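The Future Showed Up and It's Kind of Boring (I Love It)

May 21, 2026

My grandmother kept a stack of old magazines in her hall closet, the kind with domed cities on the cover and a family of four eating dinner in pill form. I read every one of them on her carpet when I was a kid. I was promised a moon vacation. I was promised a house that would tidy itself while I slept. What I got instead is a phone that reminds me to drink water, and I've been grumpy about it for a good 20 years.

Then in February I moved to Terkura, and I've had to rethink a few things.

Terkura isn't a place anyone puts on a magazine cover. It has one decent bakery, a river that floods the soccer field and a business park called Zavholm out past the grain elevators. When people around here talk about technology they mean Zavholm, and they usually roll their eyes while they do it. The town gave the land away cheap, the argument goes, and what did we get? A lot of beige buildings with tinted windows.

I get the eye roll, I really do. But I think we're grading the future on the wrong test. We keep waiting for the big dramatic thing (the flying car, always the flying car!) and we walk right past the stuff that changes an ordinary Thursday.

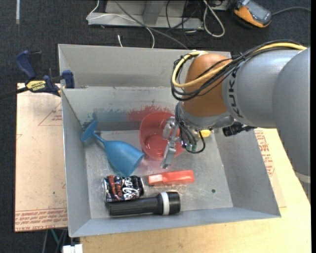

A KUKA arm reaching into a metal bin.

Take my bus. There's a little company at Zavholm called Rokico that makes the signs at our stops, the ones that tell you when the next bus is coming. That's all they do. My old city had printed timetables that were wrong by breakfast. Now I look at the sign, it says 6 minutes, and I go buy a roll. I can't tell you how much nicer my mornings are. A jetpack would've been louder and I'd have no place to put my umbrella.

Or take the hearing loop at the Manolakis, our old movie theater. My mother visited in the spring and sat through an entire film without once leaning over to ask me what he said. She cried a little at the end, and it was a comedy. The loop is old technology, by the way. It just took forever for somebody to bother putting it in, and I think that's the part we should be arguing about.

Because that's my real gripe. We spend so much breath on whether some gadget is possible and hardly any on who gets it, and when. The sign at my stop is great. The 4 stops on the east side still have a pole and a prayer. The town newsletter says 3792 people live over there, and plenty of them don't drive. If Terkura wants to call itself a tech town — and there's talk of a banner on the highway, heaven help us — then start with those poles.

So, no, I don't want the moon trip anymore. I do still want the house that tidies itself, I'm only human. But mostly I'd like the dull, good things to reach the end of the bus line before we go shopping for exciting ones.

I'll be at the public meeting on the Zavholm expansion, near the back, probably with a roll in my bag. Come say hi, and if you live on the east side, please bring your complaints!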